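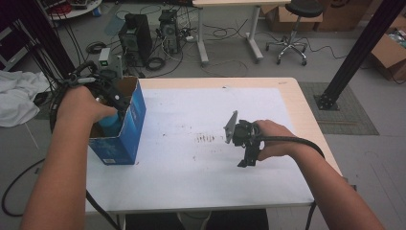 Figura 6. Cilindro azul claro dentro de la caja abierta, en la mesa cubierta con papel blanco.

6. Desembalaje y comprobación del contenido

6.1 Preparación de la mesa

1. Despeje la mesa y cubra la superficie con una hoja grande de papel blanco, sin pliegues. El fondo claro permite localizar piezas pequeñas y restos de embalaje.
2. Coloque la caja azul de pie en la parte izquierda de la mesa. La zona derecha queda reservada para depositar el contenido.
3. Anote la referencia de la etiqueta blanca en la hoja de recepción antes de abrir la caja. El juego estándar Vorkis lleva la referencia 1472; el juego ampliado, la 1017.

Nota: si el papel presenta motas o manchas antes de empezar, márquelas con un círculo a lápiz o cambie la hoja. De lo contrario pueden confundirse con partículas procedentes del embalaje.

6.2 Apertura de la caja

4. Corte el precinto con una hoja corta, sin introducirla más de 13 mm.
5. Levante todas las solapas y dóblelas hacia fuera. La cara interior es de cartón marrón sin imprimir; una solapa a medio abrir roza el cilindro y puede rayarlo.
6. Compruebe que la caja se mantiene estable con las solapas abiertas. Si vuelca con facilidad, aléjela del borde de la mesa.

PRECAUCIÓN: no vacíe la caja boca abajo. El cilindro no va sujeto al fondo y puede rodar fuera de la mesa.

6.3 Extracción del cilindro

7. Sujete el cilindro por el tercio superior y tire en vertical, con la caja apoyada en la mesa.
8. Si ofrece resistencia, devuélvalo a su posición, separe las paredes de la caja y repita la operación. No lo gire dentro del cartón.
9. Deposítelo tumbado en el centro de la hoja - nunca sobre el canto de madera - y verifique que no rueda.
10. Revise la superficie. Se admiten marcas de roce; las grietas y abolladuras son motivo de rechazo.
11. Examine el fondo de la caja y retire los accesorios sueltos, si los hay.

6.4 Registro y retirada

12. Compare el contenido con el albarán. Las diferencias se comunican a Ronja Bakke, recepción de material, antes de retirar nada de la mesa.
13. Pliegue el papel hacia el centro para recoger las partículas y deséchelo. No lo sacuda sobre el suelo del taller.
14. Conserve la caja hasta finalizar la puesta en servicio (capítulo 7). Jiturov no acepta devoluciones sin el embalaje original.

Nota: las cajas vacías se almacenan junto a la pared, con la etiqueta hacia fuera - no debajo de las mesas.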